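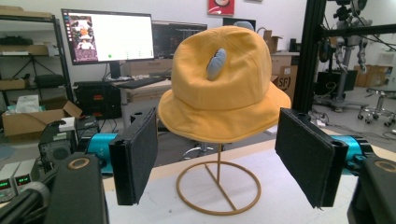 Hat and accessories display assistant, part time
Coline, studio and mail order
Hours: 18 per week, Thursday always included

Coline sells hats, mostly bucket hats and soft caps, with a growing line for people who like ears on them. We design in-house, have the sewing done by Guerra, and do the finishing, checking, display and packing ourselves. We are looking for one person to take over the display and checking table.

What the job involves

You will take hats as they come in from Guerra, check the seams on the crown, see that the brim is even all the way around, and tug gently on anything that has been sewn on. Plush ears are the part most likely to come back from a customer, so they get checked twice. Hats that pass are put on a stand, shaped by hand and left there until they are needed for the shop pages or for a store order. Hats that don't pass go back with a note saying what is wrong and where.

You will also set up displays for the stores that carry us. There are 5 of them at the moment, and you would visit each one every season to change the hats over and replace bent stands. The largest is Miltora, where we have the window from October.

Between deliveries you will answer simple customer questions by email (sizes, washing, exchanges) and keep the stock list up to date. We handle more than 900 orders in the busy season, so the list has to be right at the end of every shift.

The work table 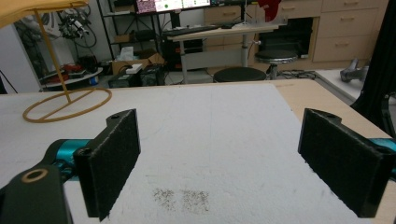

Most of your day will be spent standing at a table, and looking after it is part of the job. The white covering has to be wiped down before any hat is set on it, as lint and crumbs of dirt show up on light fabric and are hard to get out of plush. Ours has its share of scratches and smudges, and there can be patches of dark specks on it like the two near the bottom of the picture, so check the surface before you start. Hats should be lifted by the crown with clean hands and never dragged by the brim. Stands with a ring base go flat on the table, well back from the front edge.

What we ask for

You should have good eyesight for small faults and be able to stand for most of a shift. Basic hand sewing is needed for loose threads and reattaching an ear. Store experience is helpful but we will train someone without it. You need to be able to carry a packed carton up one flight of stairs. A driver's license is useful for the store visits, but you can do them by bus.

What we offer

Paid training for the first 3 weeks, paid travel between stores, a staff discount and regular hours outside the busy season. Extra shifts are offered first to people already working here. The hourly rate will be given when we call you to arrange an interview.

How to apply

Send a short letter and a list of past jobs to Solange Bittencourt at the Coline office. No portrait photo, please. If you have made or repaired anything in fabric, tell us what it was, and bring it along if you are invited in. Interviews are held in the studio and include a half hour at the table with Nivaldo Paiva, who runs checking and packing. You will be asked to go over a few hats and write down what you find.

We reply to everyone who writes, usually within two weeks.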